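# The drawer that holds everything and nothing

There is a kind of furniture that was never meant to be opened. It has a curved top and a frilly bottom edge, it is the colour of the top of the milk, and it has more carving on it than a country church. Someone's aunt had one. At some point in the last few years they crept back, first into hotel lobbies, then into rental flats, and now into the hallways of people who used to tell you they were minimalists.

I own one. It came from Meireles, the secondhand warehouse out past the ring road, where it was standing between a rowing machine and a wardrobe with no back. The ticket said 1794. I spent a happy few minutes believing this was a date before the man at the till explained that it was the stock number. The date, he thought, was "after decimal".

I bought it all the same. The carving is scrolls and flowers, and it collects dust with real commitment. You can't wipe it. You have to go at it with a paintbrush, a dry one, one petal at a time, and by the time you reach the far end the near end wants doing again. Pemen sell a special brush for this in a cardboard sleeve. I use the one that came with the barbecue.

The drawer is the other matter. Furniture like this spends all its effort on the outside. Pull the drawer open and the grandeur stops dead at the front panel; behind it is a plain box, pale as a cracker, made by somebody who had clearly gone home early. I find this rather endearing. It's like seeing a duchess's socks.

What you put in such a drawer is a question the makers never settled. It is too shallow for jumpers and too smart for batteries. Mine has been, in order, the place for gloves, the place for takeaway menus, and the place for keys to a flat I left 3 addresses ago. One Tuesday in November I tipped the lot on to the floor and decided to start again. The gloves were all left hands. The menus were for restaurants that had become nail bars.

There's a school of thought, and Gastuleck has built a whole catalogue on it, that says a drawer wants dividers. I tried the felt-lined ones. They slid about like passengers on a ferry, and the small things simply got under them. Pekilmont's answer is a scented paper liner, in lily of the valley, and I can report that old receipts are not improved by it.
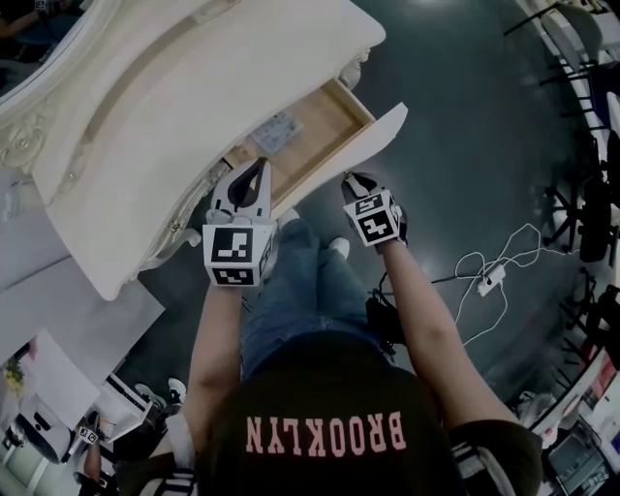 *Frills on the front, pale wood behind: a drawer pulled open, with a single printed card or paper inside.*

One card is about the right amount, I've come to think. I managed it for most of a fortnight. Then a tape measure turned up, and a birthday candle, and the Allen key from the bed, and by the weekend I was having to shove it shut with my hip.

The paintbrush lives in there too now. It leaves bristles in the corners.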